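Home | Guides | Mail | Contact

How to set up an out-of-office reply in Fornora Mail

Fornora keeps its automatic replies on the server, so you can close your laptop and they will still go out. You need version 389 or later. Check under Help > Version.

1. Open Settings > Replies and click New. Give the reply a name you will recognize later, such as "November leave".

2. Set the first and last day. The reply stops at midnight on the last day, in the time zone of your account.

3. Type your message. The limit is 2,000 characters, including spaces. Paste as plain text or the fonts will come out mixed.

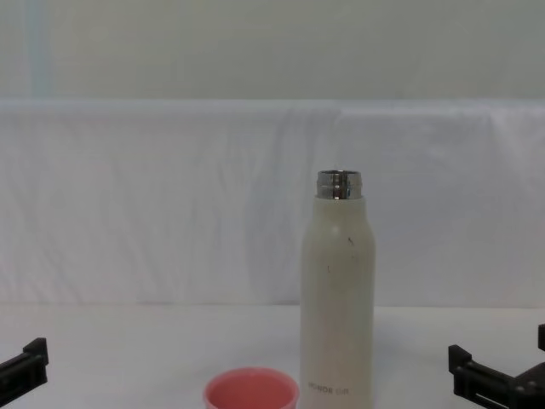 White insulated bottle with the cap off.

4. Choose who gets it. "Contacts only" skips newsletters and most junk. "Everyone" answers each sender once every 40 hours.

5. Click Save, then slide the switch to On. Saving alone does not start the reply. I missed this the first time.

6. Send yourself a test from another address. If nothing comes back in a few minutes, look in the junk folder of that account.

If you forward your mail through Jidley, turn forwarding off before you test. The two services can answer each other, and I once came back to 181 copies of my own message.

Written by Yaryna Semeniuk. Updated February 9, 2026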